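Dordale shared room: kitchen corner and appliance check
Done on July 20, 2026. Last one was in June.

Same list as before, with my ramblings after each item. If you only want the verdict, it's mostly fine, two things to sort.

1. Door and walkway clear
OK. I did the whole length of the room and didn't have to squeeze past anything. Please keep it like that!

2. Chairs along the wall
OK. I sat in the black office ones and had a bit of a bounce (for science). One from the Stuturley lot squeaks when you lean back, but squeaking isn't a fault so it stays.

3. Tables steady
OK. The dark-topped one with white legs used to rock and I'd written it up in June. Somebody has tightened it, thank you whoever you are.

4. Bottles labelled
NEEDS DOING. If you decant something, write on it what it is. I've left a marker pen and a roll of labels in the drawer.

5. Extension leads
OK, none daisy-chained this time. The Kindik one has a nick in the outer cover about 6 cm from the plug, so I've taken it away. Ask me if you need a spare.

6. Microwave: outside and plug
OK. Plug cool after a two-minute run, flex not trapped, label number 137 still readable. Both knobs turn properly and the timer goes back to zero with a ping.

7. Microwave: door, seal and inside
OK with a comment. The door swings right open and shuts with a good click, and the light comes on. I took the glass plate out, washed it and put it back, and it goes round without grinding.

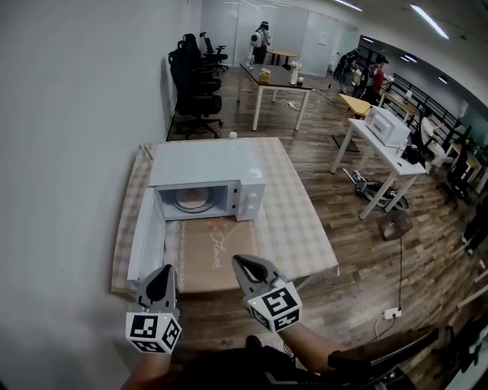
My one grumble is the low table. I like the checked cloth, it cheers the place up, but cloth and mats need to stay well away from the vents, and a cloth can slide if you tug the door. I'd like clips on it before the next check. Also, mind your knees with the door open, it's just at that height.

8. Fire blanket and extinguisher
OK. Both on their hooks, Sheehan's service tag in date, pin in place.

To sort: labels on the bottles, clips for the cloth. I'll get the clips myself, they're only a couple of quid.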